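Arm Build Moves to the Kitchen Sink

The arm on bench 3 at the Collow workshop has a new job. Through the spring it sorted bolts for the Grikon stand, and it did that well enough that members voted to try something harder – clearing dishes out of a sink.

Zbigniew Makowska is leading the build. The shoulder and elbow joints are finished and mounted on the old Menzies plate. The wrist is still on its second redesign, after the first one picked up too much play under load. Zbigniew has set a limit of 200 grams for anything the arm lifts until the new bearings arrive in November.

In the meantime the control code is being worked out in simulation. The group runs it on the Zonex desktop in the back office, usually overnight, in batches of 2000 attempts. The log is open to any member who wants to read it. Anyone adding a new object to the kitchen model should save it as a separate file and leave the base kitchen alone.
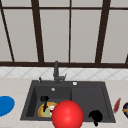 The simulated kitchen, with a dish in the left basin and a red sphere at the front of the sink.

Next up is the grasp planner, which still takes 37 seconds to settle on a grip. Help is wanted from anyone who has written Python and does not mind reading other people's code. We also need a secondhand double-basin sink for the real test rig – chips and stains are fine, as long as the drain holes are standard. Leave a note on the board by bench 3 or talk to Zbigniew, who is in most evenings after 6:30.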